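# In defense of the boring, ugly simulator

I have been arguing about this with my lab mates for months, so I might as well do it in public.
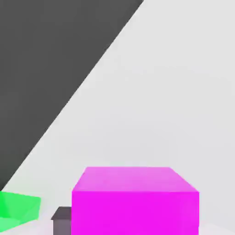

**Zoia Maksymiv**
*Robot learning engineer, Kakier*

So, wrist views. If you train manipulation policies you already know the complaint: half of what the policy gets to look at is a big gray slab of its own arm, and whatever it's supposed to care about is squashed along the bottom. A magenta box, a bit of a green tray, lots of nothing. My friend Vitória Garcia looks at renders like that and wants to fix them. Better lighting! Wood grain on the table! A kitchen in the background!

I used to want all of that too. Then we ran the comparison for Skinon, our little pick-and-place project, and I changed my mind.

We trained the same policy twice on the same demonstrations. One copy saw plain rendering with flat colors and no scenery. The other saw the fancy version, with textures and proper shadows that took Margarida Paiva most of March to set up (sorry, Margarida). Then we put both on the real arm for 40 trials each. The fancy one dropped or missed 17. The plain one missed 20. Three trials! I wouldn't bet lunch on a gap like that, and the plain version rendered about 4 times faster.

Now, I know what the reply is, because Vitória has sent it to me in capital letters. We used one arm and one easy task, and our real table is pretty plain to begin with. All fair. If you're sending a robot into somebody's messy garage, please don't quote me.

But I do think people reach for realism too early, mostly because it looks good in a talk. We got far more out of moving the simulated camera a little between episodes and letting the arm block the view the way it does on the real thing – the slab stays in, please don't crop it out. A policy that has never had its view blocked gets very confused in the last few inches before a grasp, and I've watched ours wave over a box like it was saying goodbye.

What I'd love to see in more papers is the dull baseline, right there in the table, with the render time next to it. Teresa Barros says reviewers will call it padding. Maybe! I'd still read that row first, and I'd like to know how many of the pretty ones beat it by more than three trials.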